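Moving the sewing room downstairs

I have been sewing in the upstairs back bedroom for nine years, and in December I finally moved everything down to the room off the kitchen. It took longer than I planned. I'm writing it up mainly because I said I would when I posted about the quilt backing.

The reason for the move was the stairs. My knees are fine most of the time, but carrying a finished quilt down to the washer and back up again had become a chore I put off. The upstairs room also gets hot after lunch from May on, and I had stopped going in there in the afternoon at all.

The first job was sorting fabric. I had it in three dressers and a closet, and I had never written down what was there. I went through it one drawer at a time and made a list in a notebook: color, kind, and length if it was more than a yard. I ended up with 463 pieces, not counting scraps. Most of it was plain cotton. There was more flannel than I remembered, and a length of green wool from the Dretel mill store that I bought for a coat and never cut. I still like it. It went back in the drawer.

I gave away two bags to the quilting group at Dunau. They meet on Saturday mornings and they take anything half a yard or bigger. Scraps went in a separate bag for dog bed stuffing.

The room downstairs was a dining room that we never ate in. It has one window on the north side, so the light is even but weak, and in winter I need lamps by three o'clock. I looked at having a ceiling fixture put in. The quote was higher than I wanted to pay for one room, so I bought two clamp lamps and a floor lamp and left the ceiling alone. If I find myself squinting next winter I will think about it again.

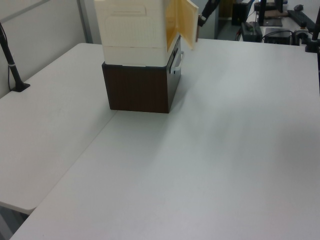
Height mattered more to me than anything else about the new setup. I used to cut on the bed, and then on the kitchen table, and both of them hurt my back after twenty minutes. A cutting surface should come up to somewhere near your hip bone. I tested this with books and a board before spending any money, and I would suggest doing the same. I was two inches off from what I thought I wanted.

The thread was a smaller problem that took up most of an afternoon. I have 127 spools, some of them my aunt's, and the old ones had gone brittle. I pulled a length off each spool and tugged it. If it snapped easily I threw it out, even the nice colors. Old thread will get through the machine and then break in the seam a year later, and I have had to redo a pair of curtains for that reason.

My machine is a Kiltum that I bought used. It weighs a lot and I did not want to carry it down the stairs by myself, so it was the last thing to move. I had it serviced while it was out of the room anyway. The shop cleaned it, replaced the belt and fixed the tension, which had been wandering. It is quieter now. I had gotten used to the noise and thought it was normal.

A few things I would do differently. I should have measured the doorway before I tried to bring the tall dresser through it. It's in the hall for now and may stay there. I should also have moved the ironing board first, because I kept needing it and going back upstairs.

I have finished one thing in the new room so far, a set of 16 napkins in the blue check from Peixoto. They were easy, just straight hems and mitered corners, and they let me find out where I reach for the scissors and where the pins end up. The pincushion now lives on the right side of the machine and the seam ripper on the left.

Next is the quilt that started all this. The top is done and the backing is pieced. I need to buy batting, and I'm waiting for the sale.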